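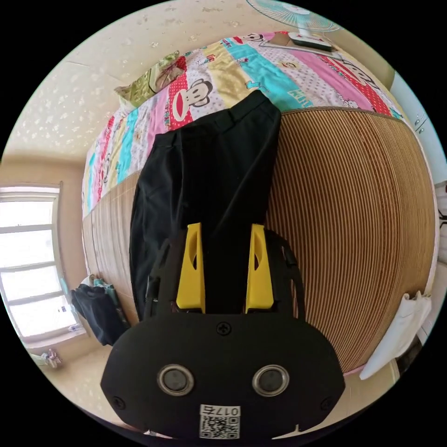 Materials & Care | Interview

Why black cotton goes gray

Nadiia Kovalchuk has worked on dark shades for most of her career, first on the floor of a dye house and now in the fastness laboratory at Drerkus, a contract testing firm. Her subject is the loss of depth in black cotton: where it starts, how it is measured, and how much of it can be put down to the person doing the laundry. We spoke twice, once at the laboratory and once at the mill where much of her sample cloth is dyed.

Her first point concerned the word "fading," which she uses sparingly.

"People say fading when the garment looks lighter than it did," she said. "Several things produce that. Dye can leave the fiber. Dye can stay in the fiber and be destroyed there by light or by bleach. Or the dye can be almost all present and the surface has changed, so the cloth scatters more light. The third is the common one in black cotton, and it is the one most people have never heard of."

The surface effect comes from fibrillation. Cotton fibers are built from bundles of finer fibrils, and rubbing in water works these loose. The loosened ends stand up from the yarn. They are very fine and carry little color each, and they reflect light in all directions, so a black surface covered in them reads as gray. On trousers the change appears first along seams, hems and pocket edges, where the cloth is folded over itself and takes the most abrasion.

"If you take a pair that has gone gray and singe or enzyme-treat the surface, a large part of the black comes back," Kovalchuk said. "Nothing was added. You removed the fuzz."

Enzyme treatment means cellulase, which attacks the exposed fibrils before it does serious damage to the body of the yarn. Mills use it as a finish. It is also present in some household detergents at low levels. Kovalchuk is cautious about it. Overuse weakens the cloth, and the loss of strength is permanent.

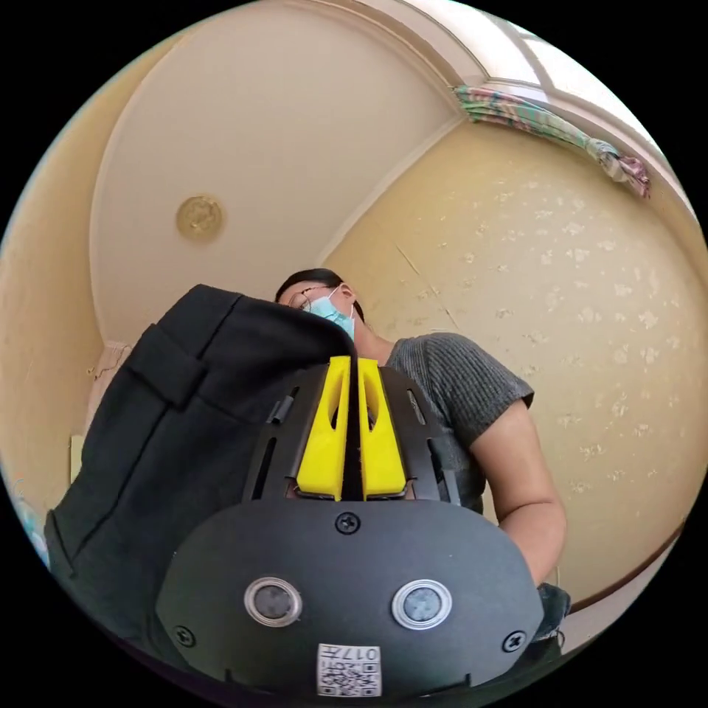

VULUNHOLM, 9 August 2026

The Drerkus laboratory occupies the ground floor of a former printing works. The conditioning room is held at constant temperature and humidity, and specimens rest there before any reading is taken. Color is measured with a spectrophotometer and then graded by eye under a standard lamp, and the two results are recorded separately.

"The instrument is better at small differences. The eye is better at telling you whether anyone would care," Kovalchuk said. "With blacks they disagree more often than with other shades. A black can move toward red or green by an amount the instrument calls minor, and a person will reject it at once next to a jacket that moved the other way."

She has spent the past two years on a wear-and-wash series called Gezer, which follows 411 specimens cut from finished trousers. Each is washed under one fixed set of conditions and read at intervals. The longest runs have reached 64 cycles. The variables are water temperature, load, whether the piece is turned inside out, and drying method.

Of these, load and drying gave the clearest separation. A drum packed tight rubs cloth against cloth with too little water between the layers. A drum with only a few items lets them drop farther and strike harder. The least change was found in a medium load with plenty of water, which modern high-efficiency machines are not designed to supply.

"That is a real conflict," she said. "The machine saves water, and the saving has a cost in abrasion. I would not tell anyone to buy an old machine. I would tell them to use the shorter cycle."

Tumble drying produced more surface change than she had expected when the series was planned. Much of the lint in the filter is fiber that the wash loosened and the dryer pulled free. Specimens dried flat or on a line kept a smoother face through the whole series. Line drying in direct sun introduced a separate problem, light fading, which was strongest on the upper side of folds.

Temperature mattered less than its reputation suggests. Cold water and water at 86 degrees Fahrenheit gave readings that overlapped for most of the series. Hot water separated from both, mainly in specimens dyed with direct dyes, which are held in the fiber by comparatively weak forces. Reactive dyes form a chemical bond with the cellulose and tolerate heat well, provided the loose dye was washed off properly at the mill.

Turning the garment inside out made a consistent difference. "It moves the abrasion to the side you don't look at," Kovalchuk said. "The cloth is wearing at the same rate. You have chosen where."

I asked about vinegar and salt, which are widely recommended for setting the color of new clothes. She said neither has a useful effect on a finished cotton garment. Salt is used in the dye bath to drive dye toward the fiber, at concentrations far above anything a household would use, and it does this before fixation. Adding it afterward accomplishes nothing. Vinegar neutralizes leftover alkali, which has some value with hard water and heavy detergent residue. It does not fix reactive or sulfur dyes.

Residue itself is worth attention. Undissolved powder and mineral deposits leave a pale film that is easily taken for dye loss. The laboratory checks for it by rinsing a specimen in softened water and reading it again. In some returned garments that one step restored most of the depth.

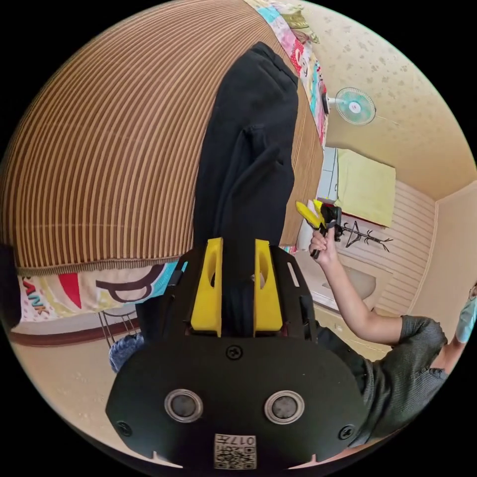
TRAVDEN, July

The mill at Travden dyes cotton twill in wide ranges, continuously, with sulfur black making up the larger share of its dark work. Sulfur black is inexpensive and deep. It is applied in a reduced, soluble form and then oxidized inside the fiber, where it becomes insoluble. It has good resistance to washing and moderate resistance to light, and poor resistance to chlorine bleach, which strips it quickly.

It also has a storage problem. Under warm, humid conditions sulfur black can release small amounts of acid, and the acid degrades the cotton. The trade calls this tendering. A bolt left too long in a bad warehouse may look perfect and tear like paper. Mills control it with thorough oxidation, thorough washing, and a mild alkaline finish.

Kovalchuk had come to observe the soaping stage on a reactive black. Soaping removes hydrolyzed dye, meaning dye that has reacted with water instead of with the fiber and is lodged in the cloth without a bond. It is the dye that turns the first wash water dark and rubs off on pale upholstery.

The mill had been running the stage at the boil for 15 minutes on its batch machines and wanted to know whether it could be cut. Her answer, after the crocking tests, was that it could not.

"Everyone wants to shorten soaping," she said. "It uses hot water and it happens at the end, when the shade already looks right. The customer will finish the job in their own washing machine, with their other clothes in it."

Crocking is color transfer by rubbing. A white cotton square is rubbed against the specimen under a fixed load, dry and then wet, and the stain is graded. Wet results are nearly always worse. Very dark shades seldom reach the top grade wet, because the fiber is close to the limit of what it can hold.

She considers the wet crocking grade the most informative number on a test report for black cotton. It is rarely passed on to the buyer. Care labels give maximum treatments, such as the hottest wash a garment should survive, and say little about what will keep it looking as it did in the store. 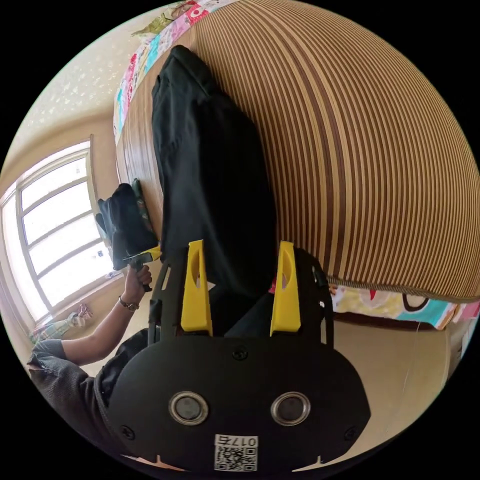 Black garment on a bed.

On household practice her recommendations are short. Wash new black cotton separately the first few times. Close zippers, turn it inside out, use liquid detergent without an optical brightener, and take it out when the cycle ends. Brighteners are fluorescent compounds that settle on the fiber and give off bluish light; on white cloth this hides yellowing, and on black it lifts the shade.

Folding came up as well. A sharp crease kept in the same position for months wears into a pale line, since the raised edge takes every contact in the drawer and most of the contact in the wash. She suggests refolding long-stored trousers in a different place, or hanging them by the hem.

Redyeing at home she regards as workable for cotton with cotton thread, and disappointing otherwise. Most trousers are sewn with polyester thread, which does not take cotton dye and will keep its original color. On a black garment this generally goes unnoticed. The worn seams take up dye like the rest of the cloth, although the raised fibrils remain and the gray cast returns sooner than the owner would like.

The Gezer specimens are still being washed. Kovalchuk intends to continue until the cloth fails along the folds, and to publish the readings with the strength data beside them.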